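3.2 Collection procedure

Students in the Plelleo course project worked in pairs. One student held the two grippers, one in each hand, while the other kept the log and called resets. Each gripper carries square fiducial markers on its rear cube, and these serve as the pose reference (Figure 2).

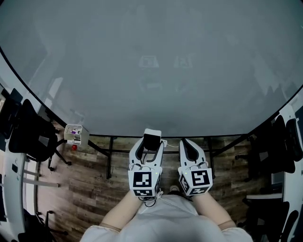 Figure 2. Hand-held grippers with fiducial markers, operator's view.

Episodes were capped at 900 frames. Bjarnason and Tarar reviewed every recording separately -- disagreements went to a second pass -- and episodes with lost marker tracking in both hands were dropped before training. The Hadby split was held out.

2 comments 2 shares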